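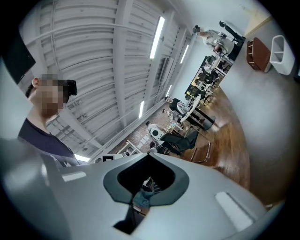
Durnwood Handling Group – Minutes of Fault Review
September 28, 2025

Present: operations, controls, safety, data.
Apologies: Carkthorpe site lead.

1. Previous minutes
Accepted. The open item from May on spare finger pads is carried over.

2. Grip release fault, Gough gripper, unit 2
Controls reported that the jaw opened under load without a command. The part fell to the floor. No injury. The log holds 1,168 cycles up to the fault. The motor drew normal current until the release, then dropped to zero for 245 milliseconds and recovered without raising an alarm.
Cable strain at the rear connector is the likely cause. Bending the cable by hand gave the same dropout on the bench. Firmware has not been ruled out.
Operations asked why the unit stayed in use after the first dropout. The Onesia logger does not flag gaps this short. Data found 107 more of them in older sessions, all on unit 2.

3. Safety
Unit 2 is tagged out. Other units may run with light parts only – no glass, no metal stock – until the connectors are checked. Closed shoes required for all operators.

4. Actions
Controls: replace cable and clamp on unit 2, then run 3,000 cycles under load.
Data: set an alert for any current gap over 50 milliseconds.
Safety: file the incident report and send a copy to Carkthorpe.

5. Other business
Delivery date for the new clamps not confirmed.

Meeting closed.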